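Suchbegriff eingeben Suchen Erweiterte Suche

Diese Website verwendet Cookies. Mit der Nutzung des Forums stimmst du dem zu. Einstellungen Verstanden

Tag der offenen Tür bei Vuner in Prastby — wer war da?

spindelfett
War am Montag bei Vuner. Laut Aushang am Eingang kamen 321 Besucher, in der Halle war es entsprechend eng. Die meisten standen bei der Verpackungslinie. Ich bin beim Hapeta-Stand hängen geblieben, dort lief ein Roboterarm in der Simulation auf einem großen Bildschirm. Aufgabe: Teile von einem runden Drehteller greifen und in eine blaue Kiste stellen. Dazu ein kurzer Vortrag, danach konnte man Fragen stellen. Wer war noch dort?

kabelbinder_ost
Ich, aber erst ab 15 Uhr. Den Vortrag fand ich gut, vor allem den Teil über das Greifen am Rand des Tellers. Für die Simulation allein wäre ich allerdings nicht hingefahren. Wenn ein Hersteller einlädt, will ich Metall sehen.

nullpunkt_4
Sehe ich anders. Für die Planung einer Zelle bringt mir die Simulation mehr als ein Arm hinter Plexiglas, der den ganzen Tag dieselben vier Punkte anfährt. Reichweite, Kollisionen und Höhe der Kiste kann man in einer halben Stunde durchprobieren.

kabelbinder_ost
Reichweite ja. Beim Greifen hört es bei mir auf. Reibung und Spiel in den Fingern stimmen in der Simulation so gut wie nie. Wir hatten in Dutstead eine Zelle, die am Rechner sauber lief, und an der Anlage sind uns die Hülsen seitlich weggekippt. Hat zwei Wochen gekostet.

spindelfett
Das hat jemand dort auch gefragt. Auf der Folie standen 3.147 simulierte Durchläufe, davon 2.669 ohne Abbruch. Mit echten Teilen wird laut Vortrag erst ab Dezember getestet. Wie ein Abbruch gewertet wird, habe ich nicht mitgeschrieben.

nullpunkt_4
Ein Abbruch war, wenn ein Teil umfällt oder der Arm in die Zeitgrenze läuft. Stand auf dem Handzettel. Die Quote ist für den Stand in Ordnung, für die Produktion zu wenig. Das hat der Vortragende auch so gesagt.

kabelbinder_ost
Dann nehme ich den Handzettel, falls du ihn einscannen kannst. Ich habe keinen mehr bekommen. Bei der Meinung bleibe ich trotzdem.

rollenbahn
Ich konnte nicht hin. Wie war das mit der Kiste, stand die neben dem Teller oder auf einer eigenen Ablage? Wir überlegen gerade etwas Ähnliches für Drehteile und streiten über den Platz.

spindelfett
Auf derselben Fläche, direkt neben dem Teller. Die Ansichten der Simulation, einmal von vorn über den Tisch, dann zweimal von oben und noch einmal von vorn: 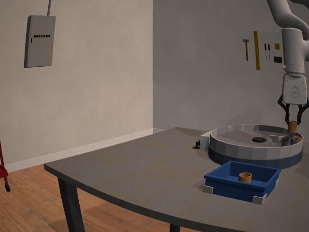
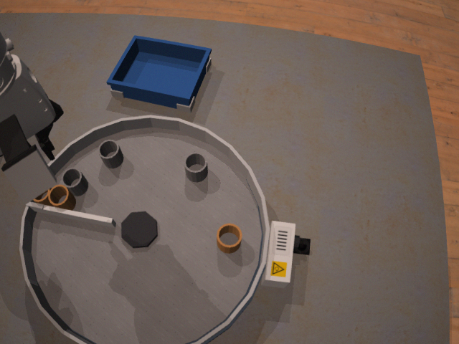
In der nächsten Ansicht stehen zwei Becher in der Kiste. 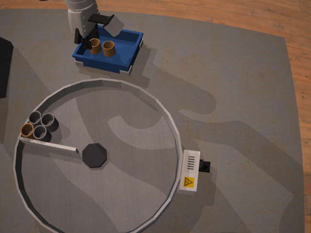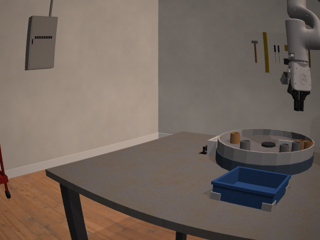
rollenbahn
Muss man sich für die nächste Vorführung bei Vuner anmelden?

nullpunkt_4
Eine Anmeldung reicht formlos per Mail an Vuner, der Eintritt ist frei. Gruppen sollen vorher die Personenzahl angeben. Wer mit dem Auto kommt, parkt hinter der Halle, vorne ist nur Lieferverkehr.

Ähnliche Themen
Greiferfinger selbst fräsen oder kaufen?
Drehteller als Puffer — Erfahrungen
Kleinladungsträger rutscht auf der Ablage
Mitfahrgelegenheit Dutstead – Prastby
Hapeta: Handbuch auf Deutsch gesucht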